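The cell has a name now, and I wasn't consulted

Posted by Severin Schwaiger in April

It is called Malola. I went away for a long weekend and came back to find it written on the fuse cover in marker. For two years it had been "the two-arm cell" on every work order, and I liked that fine, but Malola it is, and Malola was due for its spring going-over.

Most of my job is not the arms. People picture me tuning something clever, and mostly I am wiping something down. The arms pick small electronics out of a steel tray and sort them into yellow bins, boards one way and wiring the other, and they do it well as long as everything around them stays where it was last time. Things around them do not stay where they were last time. That is the whole maintenance schedule, if you want the short version.

I start with the wrist cameras, and I start them against plain yellow. I open both fingers, bring the wrist in close to the shelf unit and look at what the camera gives me before I let anybody talk about calibration. A big glossy surface with nothing on it shows up every sin you have. Glare, mostly. You also get to know each scratch in the paint personally. 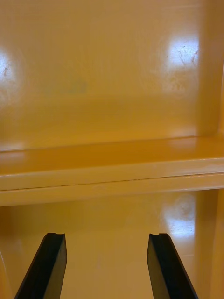

Vy Ông thinks I should sand the thing down and spray it matte, and has thought so since last fall. Matte paint, one afternoon, no more hot spots. My answer is that the gloss is the test. If the cameras can cope with lamps bouncing straight back at them, they can cope with anything we put in the tray. Vy's answer to that is that I don't want to spend an afternoon sanding. We have agreed to leave it there.

Camera check done, I move on to the arms. These are not a matched pair and never have been. One has a big silver joint on it and the other is mostly black, and they behave like two people who share a desk and would rather not. The notebook says 2632 cycles since the last time the cable runs were redone on the silver side, and 2904 on the black side, because I did them on different days like an amateur. I would now like them to be the same number forever. This will not happen.

Cable runs are what kills a cell like this. The motors will outlive me. The cable that goes over the top of the joint and back down to the wrist gets a little bend every cycle, always in the same place, and one morning the gripper stops answering. So I run each arm slowly through its full reach over the tray and watch the slack. You want a loose curve with room in it. If it goes tight anywhere, you re-clip it further back. If it sags into the tray, you re-clip it the other way, swear, and re-clip it to where it was.

I do this with real parts down, too. An arm moving over a bare tray will tell you it has plenty of clearance. Put a board in there, put some wire in the bin, and you find out what it thinks of the rim.
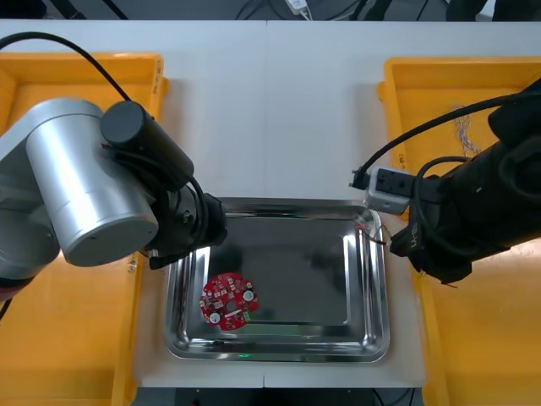 Greer Forsyth left a comment on my last post about this, and I'm going to answer it up here where it can do some good. Why not run everything inside a sleeve and stop fussing? Because I tried it, Greer. A sleeve hides the wear until the wear is finished. I had the black arm dressed up beautifully for a couple of months and found the bad spot only when I cut the sleeve off to see why the wrist had quit. Bare cable is ugly and I can look at it with my coffee in my hand.

Then the tray. I have a long relationship with this tray. It is stainless, it is polished, and it was picked by somebody who had never tried to point a camera at stainless. Every part you put in it arrives with at least one ghost of itself. Boards are manageable, being flat. Wire is where the fun is, and twisted pair is the worst of it, all loops and crossings with another set of loops in the metal behind.

My setup for wire takes some patience. I lower the wrist until the tips are near the bundle, fingers wide, and stop. Then I move the lamp, not the arm. A few inches one way and the reflection smears out into the corner where it can't do any harm. A few inches the other way and it looks more like cable than the cable does. When I've found the spot I put tape on the lamp stand, and the tape stays until somebody tidies up.

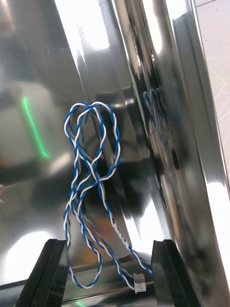

The connector end is the part I care about. A finger that closes on the wire will usually hold it. A finger that closes half on the plug will let go at the worst point of the swing, somewhere above the bin, and you get to fish the thing off the floor. So I set the approach to favor plain wire, well away from the plug, and I set the closing speed lower than the manual likes. It costs a bit of time per pick. Leena Tikkanen keeps the throughput sheet and has opinions about that bit of time, all of them in red.

After wire come the fingertips. Wipe, check the notches for grit, check the screws. I had 16 screws in the dish when I took both grippers apart and 16 when I put them back together, and I want that on the record because last spring it went differently.

And when all of that is finished I go back to the yellow shelf and look again, same pose or near enough. If the scuffs sit where they sat at the beginning, I haven't knocked a camera with my elbow. It is a dull way to finish the day and it has caught me out more than once.
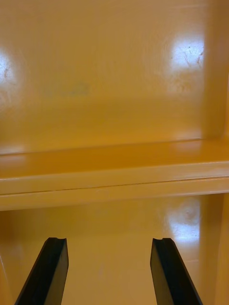
Things I still haven't fixed

The table seam. It runs right up to the back of the tray, and the two sections would like to drift apart. I shim it. It eats the shims.

The cables on the floor behind the table. I know. Fathima Saha has tripped on them once and mentions it weekly.

The tape on the lamp stand, which is gone again.

Next time I'll write up the bin mounts, or I'll complain about them, depending on how the week goes. Somebody asked what I use on the fingertips, and it's a lint-free cloth and a little alcohol, nothing fancy. Don't use the orange stuff from under the sink. It leaves a film, and you will spend a morning blaming the camera.

Get new posts by email. Enter your address and we'll write when there's something to read. Unsubscribe whenever you like.

This site uses cookies to remember your settings. Accept | Manage

Contact | © Severin Schwaiger | Back to top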